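Drokwood Community Trust
February 4, 2023

1/ The winter coat collection at Drokwood has now closed. We thank every household, school and workplace that gave. This thread sets out what was received, where it has gone and what will happen next.

2/ The Trust received 901 items between the opening of the collection and its final day. Coats and jackets made up the greater part, followed by jumpers, scarves and children's gloves.

3/ Of these, 355 coats have been passed to families through our partner schools. A further 196 went to the night shelter on Major Street, which had asked for adult sizes in particular.

4/ Items that could not be given out as they stood have been set aside for repair. Most need a new zip or a replacement button. Repairs are carried out by Starurov Alterations, under the agreement reached with the Trust last June.

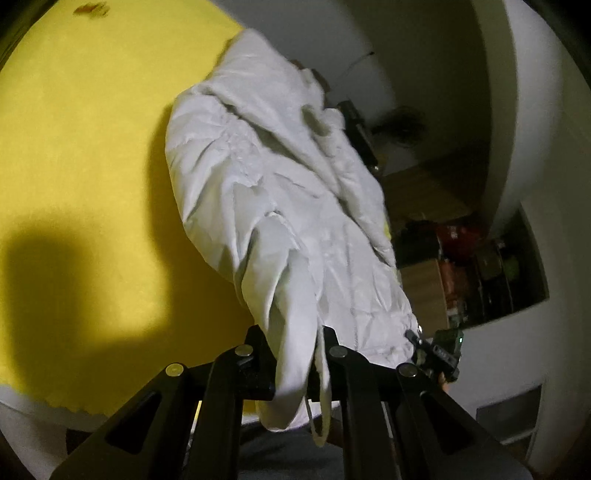
5/ Padded coats call for some care at home, and we are often asked how they should be washed. Please check the label first. Where machine washing is allowed, close all zips and snaps, use a small amount of liquid detergent and choose a cool, gentle cycle.

6/ Fabric softener should not be used on down, as it coats the filling. Dry on a low heat and stop the machine from time to time to break up any clumps by hand. A coat of this kind can take several hours to dry fully – it should not be put away damp.

7/ Families still in need of a coat may apply through their child's school office or in person at the Drokwood front desk. No proof of income is required. Please state the size and whether a hood is wanted.

8/ We remain short of children's coats for ages nine to 12, and of men's coats in the larger sizes. Although the main collection is over, these may still be brought to the front desk during opening hours.

9/ We regret that we cannot take duvets, pillows or single shoes. Skikotix Textiles accepts worn bedding for recycling at its yard, up to 30 kg per visit.

10/ Questions about the collection, including requests from schools that have not yet taken part, should be addressed to Oksana Romaniuk, Head of Community Services. Replies are normally sent within five working days.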